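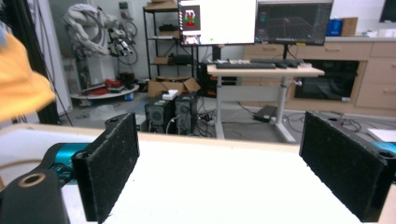

Padded gripper fingers over a white tabletop.

Section 3: Fitting and Loading the Omumov Wall Rack for Fencing and Practice Blades

This section covers the wall-mounted rack as supplied to clubs and private owners. The free-standing Zumholm model is covered in a separate leaflet. Read the whole section before drilling.

3.1 Before you start

The rack must be fixed to solid brick, blockwork or timber studs. Plasterboard alone will not carry the load. The maximum load is 50 kg, spread evenly across both rails. The distance between the centres of the upper fixing holes is 542 mm.

You will need a drill, a spirit level, a pencil, a cross-head screwdriver and wall plugs suited to your wall. Wall plugs are not supplied.

CAUTION: Check for pipes and cables with a detector before drilling.

3.2 Fixing the rails

1. Mark a level line on the wall. The lower rail should be no less than 700 mm from the floor.
2. Hold the lower rail against the line and mark the fixing holes.
3. Drill the holes, clear the dust and insert the wall plugs.
4. Fix the lower rail with the longer screws. Do not tighten them fully at this stage.
5. Fit the upper rail in the same way, using the paper template to set the spacing.
6. Check both rails with the level, then tighten all screws by hand.

Note: Racks made at Brendthorpe before the change of pattern in March have slotted holes in the upper rail. Place a washer under each screw head on these racks.

3.3 Fitting the hooks and locking bar

1. Slide the hooks on to the upper rail with the open side facing outwards.
2. Press each hook down until it clicks.
3. Pass the locking bar through the eyes of the hooks from left to right.
4. Fit the padlock and test that the bar cannot be withdrawn.

CAUTION: The locking bar deters casual handling only. It does not replace a locked room or cabinet. Owners must follow the law on the storage of bladed articles where they live.

3.4 Loading the rack

1. Wipe each blade with a dry cloth and inspect it for burrs or cracks.
2. Hang foils, épées and sabres by the guard, point downwards.
3. Place wooden practice swords on the lower rail, handles to the left.
4. Load the centre positions first and work outwards.

Do not hang sharpened blades on this rack. They should be kept in their scabbards in the Chae lined cabinet or an equivalent.

3.5 Care

Check the fixing screws every 3 months. Replace any hook whose coating has worn through to the metal. Requests for spare hooks and templates should be addressed to Kenna MacLeish, Parts Department, Brendthorpe, quoting the number stamped on the back of the lower rail.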